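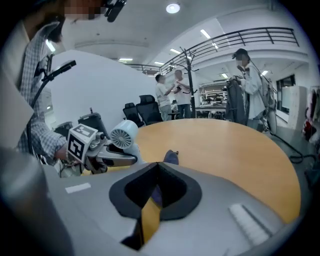

My visit to the open day in Grolterham was mainly for the furniture, and I want to write down what I saw before I forget the details. Our office at Mundmont will move next year, and I was asked to look at how other people arrange a big room for meetings and for daily work. The building belongs to Pronau, who rent the upper floor and open it to visitors in February. What I liked first was the round table with the orange wooden top, because at home we have only long grey tables and everybody sits far from everybody. The black office chairs stood behind it, two of them with mesh side by side, and behind the chairs rises a large curved wall, all white. With the warm colour of the wood in front, the white did not feel cold to me. Two men were standing in the background and talked, and nobody had to go around them, so the space between the table and the rest of the room must be enough.

I arrived by the 9 o'clock bus from the station. The entrance is on the side of the canal, not on the main street as it is written in the invitation, and I lost some minutes with this. At the reception they gave me a paper badge and a small plan of the floor. The visit was in groups of 16 persons, and our guide was Hatem Kettani, who is responsible for the interior of the building. He spoke slowly and clearly and I could follow everything.

He told us that the floor has 396 square metres without the stairs and the kitchen. Before the renovation it was divided into small offices with a corridor in the middle. They took out most of the walls and the corridor, and they built the curved wall to hide the pipes and the electrical cupboards. I asked if a curved wall is not difficult when you want to put shelves. He answered yes, it is difficult, and for this reason they put no shelves there at all. The shelves are in a separate store room, which we could see only from the door.

The round tables were made by a workshop called Ghoneim, and there are three of them on the floor. Mr Kettani said that the surface is oiled, so a ring from a cup can be rubbed away with a cloth and a little oil, but you must do it again every spring. For us I think this is too much work. A lady in our group asked for the price, and he promised to send it to her by post. I left my address also.

About the chairs I have a mixed opinion. I sat on one with a mesh back for the whole explanation about the lighting, which was long, and my back was fine, but the seat was a little hard in front. The chairs are not all the same model. One has a tall back and another one is much lower, and I heard that they kept some from the old office to save money. I find this a good idea. In our office the old chairs are still in order and I would not like to throw them away only because we move.

The sound was better than I expected for such an open room. When the second group came in, I could still hear our guide, even without standing near him. He explained that the ceiling has panels which take the noise, and that a curved wall sends the voices in different directions. I cannot judge if this is correct, but I noted it for my colleagues.

After the tour there was coffee and a dry cake with almonds in the kitchen. The kitchen is small, there is one sink and the fridge opens to the wrong side, so two people cannot stand there comfortably. Several visitors said the same. Mr Kettani took it with good humour and wrote it in his notebook.

I left at half past twelve. The way back to the station is 20 minutes on foot along the canal, and I recommend it if it does not rain. For our own office I will propose one round table for the small meetings, from a less delicate wood or with varnish, and to keep our chairs. The price list from the workshop has not come yet.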